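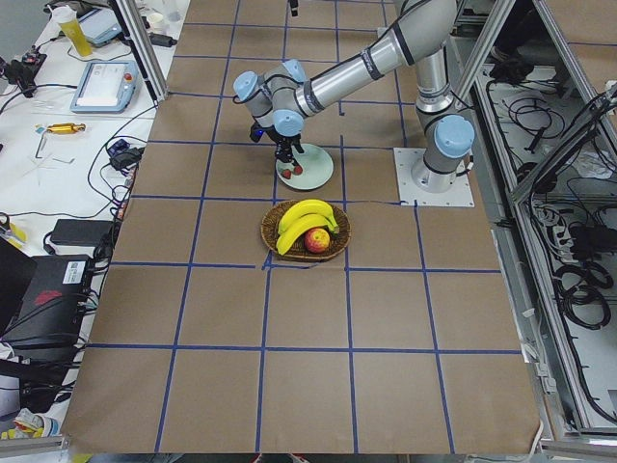 Nassoro Laizer wrote to tell us that he'd had a story ready for months and only held it back through not being sure whether it had to be entirely true, and could we please put the answer somewhere people would find it. Quite right, and so we've gathered up the things we're asked most often about the Nillovine collection of short pieces. Do have a read through before you write in, though we never mind a letter!

Does my story have to be true?

No. We take fiction, memoir and everything that falls in the muddle between the two. If you've changed your aunt's name and given her a better hat, that's perfectly all right with us. We only ask that you don't label something as memoir when you've made up the main events.

How long can it be?

Up to 12 pages, double spaced. Very short pieces are welcome too, and the last collection, Macedo, opened with one that fitted on a single side of paper and got more letters from readers than anything else in the book.

I've never been published. Is it worth my while?

Yes, please do send something. We had 299 pieces in for Macedo, and a good many of the ones we chose came from people who had never shown their writing to anyone outside the family. Caroline Muriithi reads everything first with the names covered up, so she has no idea whether you've written six novels or none at all (and she says she prefers it that way).

Can I send poems?

Not for this one, I'm afraid. Prose poems we'll look at, if they have something of a story running through them.

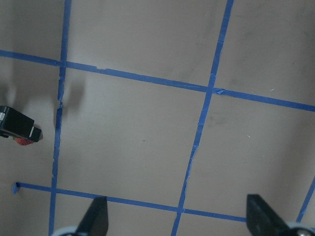
Blue tape laid out in a grid.

When will I hear back?

We try to reply within 90 days of the closing date, which is 12/02/2023. It does feel like a long wait, I know – I've sat through plenty of them myself, pretending not to listen for the post. If June comes and you still haven't had a word from us, write and ask, as letters do go astray.

Will you tell me what was wrong with it if you say no?

We can't manage notes on every piece, much as we'd like to. Where a story came very close we do try to add a line or two by hand. Please don't take a plain reply as a sign that it wasn't read properly, or that you ought to give up on it. Some of the stories we've turned down have found very happy homes elsewhere.

Will my piece be edited?

Lightly. We tidy spelling and commas and now and then suggest losing a paragraph, usually the first. You'll see every change before the pages go to Hikerex, our printers, and you can argue with us about any of them.

Do I keep the rights?

You do. We ask for the first printing only, and after that you're free to put the story in a book of your own.

Can I still buy the earlier collections?

Macedo is in print. Purkon, the one before it, is down to the last 94 copies, and once those have gone we shan't be reprinting. Add a note with your order if you'd like yours wrapped as a present.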